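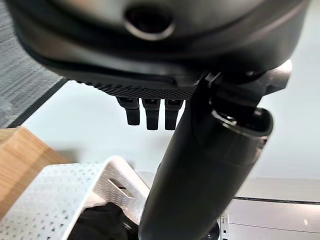 *Gray carpet, then a pale floor.*

Every October the home pages rediscover laundry, and every October the cure is something to buy. This year it's the raised basket. Flallik sells one for 56 dollars, Limano wants up to 200 for a stand with a lid, and both promise to save your back. I have doubts.

The theory is simple enough. A basket on the floor makes you bend; a basket on a box makes you bend less. Any low box will do that – you may own one already. What the catalogs skip is the sorting, and a black shirt at the bottom of a heap is just as hard to find at knee height. 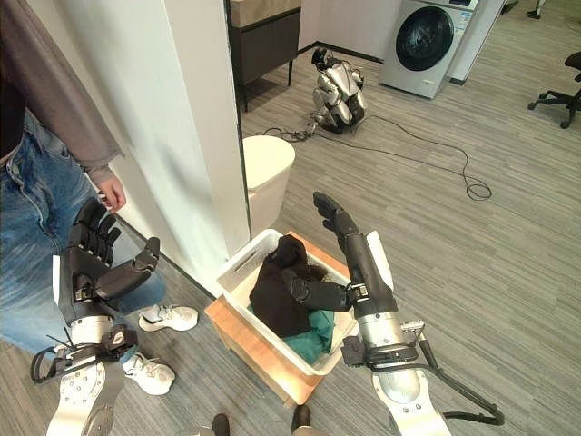 Begoñe Benítez thinks I'm being unfair. She put her basket on a crate last winter and says her family has been dropping clothes into it ever since, where they used to drop them beside it. Maybe so. I'd like to hear from her again in spring.

Ngân Lý went the other way and got rid of the stand. It collected socks underneath, and she was on her knees anyway to get them out.

My own trial ended at 9 in the evening with one dark load mixed up with one green sweater, the same as always. The slots in the rim did make the basket easier to carry. I'll give them that. 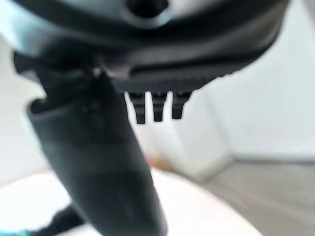
Is a raised basket worth paying for? Try a box you already have for a month, and keep your money if you stop noticing it.

Mine went back to the store. The old basket is on a fruit crate by the bathroom door, and it's full.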